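**Clonside site, staff side meeting on the sorting arm -- minutes**

April, start 3 pm. Present: packing, returns, cleaning and stores reps, two from site management, one from Hareneo by phone. The minute-taker is from returns and has tried to be fair.

**1. Last minutes**

Agreed, with one change. "Staff welcomed the trial" now reads "staff were told of the trial".

**2. What the arm is for**

Management said the arm will take over the first sort in returns, where mixed goods are picked out of trays by hand. Hareneo said this would "free people for better work". Returns asked what the better work was. Management said this was still being looked at. Returns asked for it to be minuted that the same answer was given last time.

**3. Trial figures**

Hareneo reported 803 picks in the practice area, with 60 needing a person to step in. Stores asked how long the picks took. Hareneo did not have the times to hand. Packing pointed out that a person still has to stand by, so at present the job takes one member of staff and one machine, where it used to take one member of staff.

Management said the standing by would drop off. Packing said the same was promised at Flurnuvberg with the Kurek wrapping line, and there are still three people minding it on every shift.

**4. Practice area**

Reps who had been to look felt the test goods were a good deal kinder than what comes through the door. Returns gets split bags, wet boxes and things tied to other things. Hareneo said soft items such as cloths were included on purpose and that harder loads would follow. No timetable given.
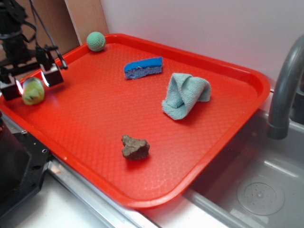 *Practice area: gripper over the red tray, with balls, sponge, cloth and rock.*

**5. Jobs and pay**

Management repeated that no posts will go "as a result of the trial". Asked about after the trial, they would not be drawn. Cleaning asked who wipes the trays down between runs, as this has landed on them with no extra time -- around 15 minutes a shift. Management to check.

Staff minding the arm are on the basic rate. Returns asked for the machine rate. Not agreed, not refused.

**6. Actions**

- Hareneo: pick times, and a list of what the 60 stoppages were.
- Management: written answer on posts after the trial.
- Management: cleaning time and machine rate.
- Returns: put together a tray of real returns for the arm to try.

Closed 4.10 pm. Next meeting once the pick times are in.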